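Incidencia 752 — El pedido de tableros no descuenta existencias
Estado: cerrada
Abierta por: Ifeoma Ogbonna, almacén de Suldale
Fecha: 30 de abril de 2024

Al confirmar un pedido en Hindik, el tablero de arce claro sigue apareciendo con el mismo stock. Pasa desde la actualización. Los demás artículos descuentan bien. He cerrado sesión y vuelto a entrar, sin cambios. Lo he probado también desde el equipo de Pornatbridge y ocurre lo mismo.

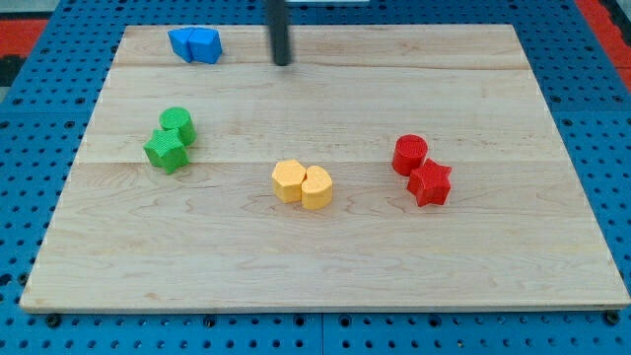
Adjunto 1. Tablero de madera clara sobre mesa azul perforada.

Respuesta de soporte:
Hay 2 fichas activas con el mismo código. El pedido descuenta de la duplicada, que se creó al importar el catálogo de Ogundipe —unas 3,000 líneas— y no se ve en la pantalla de almacén. Pasos realizados:

1. Copia de seguridad de la tabla de artículos.
2. Fusión de las fichas, conservando la más antigua.
3. Recálculo de existencias. Tardó 15 minutos.

Pedimos confirmar con un pedido de prueba.

Ifeoma Ogbonna:
Probado. Ahora descuenta en los dos almacenes. El informe mensual sigue mostrando la cifra vieja.

Respuesta de soporte:
El informe se regenera por la noche. Si mañana no ha cambiado, reabrid esta misma incidencia.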